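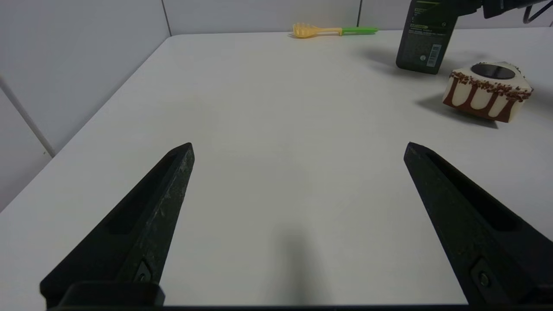 Cakum cans going from 12 oz to 11.2 - anyone else's store?

224 views so far this morning, 31 replies, 6 shares

pantryhawk
My distributor dropped off the new Cakum ginger and Cakum citrus this morning and the cans are the slim 11.2 oz size. Same case price, same shelf tag, same UPC on the citrus. The ginger has a new UPC, so that one wouldn't scan until I keyed it in by hand. The rep said the change goes through all the flavors by May. I run a small grocery with one cooler door for soda and seltzer, and Cakum is most of what moves on the top two shelves. Wondering if other people have it yet and whether you changed your price.

dellmar_foods
We got the ginger last week. No price change on our end. Customers haven't said a word about it. I put the old stock in front and will let it run out.

corner_tom
If the UPC on the citrus is the same and the size is different, check your unit price labels. In my state the per-ounce price has to be right or you can get written up. The file from the distributor still says 12.

pantryhawk
Good point. I hadn't looked at the tags. I'll print new ones tonight.

Sodaboard_Lin
I don't own a store, I just drink the stuff. The slim can is worse. It doesn't fit in my cup holder without rattling and it's less drink for the same money. I've been buying Cakum since it was only in the natural food places, and every change they've made since then has been to save themselves a few cents. First the cane sugar went, then the 8-pack became a 6-pack, now this.

dellmar_foods
The 8-pack going to a 6-pack was a good change for stores though. The 8 was too wide for a standard shelf and the cardboard tore at the handle. I lost a lot of cans on the floor.

Sodaboard_Lin
Good for stores, sure. I paid the same for six as I used to pay for eight.

corner_tom
That isn't right, at least around here. The 8-pack was $7.49 and the 6-pack came in at $5.99. So it went up per can but it wasn't the same price.

Sodaboard_Lin
It was $6.99 for both at mine. Stores set their own prices, so we could both be right.

junhao.su
I used to do route sales for a bottler and I'll add what I know about can sizes. The slim 11.2 is 330 ml, the regular size in a lot of other countries. A company that sells in both places can fill one size on one line and only change the label. There is also a supply side to it. When regular 12 oz cans are short, the smaller brands are at the back of the line behind the big ones, and a can maker may offer them whatever size is open. I don't know if either of those is the case with Cakum. The savings on the liquid itself are very small. It's mostly water.

pantryhawk
That matches what my rep said, more or less. He said it was a "can availability" matter. He says that about everything, though.

fizzledout
Reps say what they're told to say. Mine told me the recipe was unchanged when they switched sweeteners and you could taste it from across the street. I'd compare the label. If the sugar per can is down by the same share as the ounces, then it's the same drink in a smaller can. If it's down more than that, they changed it.

pantryhawk
Old citrus is 30 grams, new citrus is 28. So that's the same drink.

fizzledout
OK, then I'll give them that one.

bev_aisle_9
Chain store here, I do resets for beverage. We cut Cakum to four facings last fall and gave the space to Josodel. Josodel is still in a full 12 oz can and it sells at a dollar less for the 6-pack. The flavors are fewer (lime, black cherry, plain, and a cola that doesn't sell) but the lime alone outsells all the Cakum put together at my location. If Cakum goes smaller at the same price I would expect that gap to grow.

dellmar_foods
Josodel won't deliver to me. Their minimum is too high for a store my size. I asked twice.

bev_aisle_9
They go through Zheng for independents now. Zheng Beverage, they took over the Warska routes. The minimum is lower because you can mix it with their teas and juices.

corner_tom
Zheng is who I use. Deliveries are on time, invoices are a mess. I get credits for things I never returned and get charged for things that never came, and it evens out about once a quarter after a lot of phone calls. I wouldn't switch to them for one brand.

bev_aisle_9
We haven't had that, but our invoices go through the main office so I wouldn't see it.

junhao.su
If you do go with Zheng, sign for the delivery by count and write the short items on the driver's copy as well as yours. Most invoice trouble starts there. The driver's copy is the one that gets keyed in.

corner_tom
I've been writing it only on mine. I'll try that.

Sodaboard_Lin
Tried Josodel lime on the advice of this thread. It's fine. Too sweet for me and not enough bubbles. I would still take Cakum ginger over it, even in the small can, and I'm annoyed about that.

fizzledout
The ginger is the only one worth buying. I don't think there's another ginger in a can at that price with any heat to it.

dellmar_foods
Agree on the ginger. It's my number one. I sold 1,287 cans of it last year as singles out of the cooler, and that's in a town with one stoplight. The citrus did maybe a third of that.

pantryhawk
Do you sell more singles than packs? I'm almost all packs.

dellmar_foods
Singles by a lot. We have a lunch counter, and people take one with a sandwich. The slim can might hurt me there or it might not. It looks taller in the cooler door. I've had two people ask if it was a bigger size.

Sodaboard_Lin
That is exactly why they do it.

junhao.su
It's one reason. A slim can also packs tighter across a shelf. You can get an extra facing in most cooler doors without moving anything else.

pantryhawk
I just tried it and got one more column in. The spring pushers don't grip the slim ones well, though - the last can leans over and the one behind it gets stuck. Does anyone have a fix for that?

bev_aisle_9
There's a narrower track insert for slim cans. Ask the distributor before you buy any. They usually have them in the warehouse and they're free if you ask the right person. We got ours the same week as the reset.

pantryhawk
I'll ask. Thanks.

fizzledout
For what it's worth, there's a petition going around to bring back the 12 oz. Some 3,000 names on it when I looked. I signed, but I don't expect it to do anything. The cans are already printed.

dellmar_foods
I won't sign it. If they went back now I'd have three sizes of stock and three sets of tags.

corner_tom
Same. Pick one size and leave it alone.

Sodaboard_Lin
I signed it.

pantryhawk
Update for anyone with the same problem: the rep is bringing two of the slim tracks on the next delivery, no charge. I'm keeping the 6-pack at $6.49 for now and dropping the single by a dime. The black cherry is still in 12 oz and he doesn't have a date for it. New tags are up, and the citrus shows 11.2 in my system now, but it goes back to 12 whenever the distributor file loads overnight, so I have to fix it every morning before we open.

corner_tom
Lock the size field on that item. It's under item maintenance, second tab, if you have the same system I do.

pantryhawk
Found it. It was on the third tab.

31 replies
6 shares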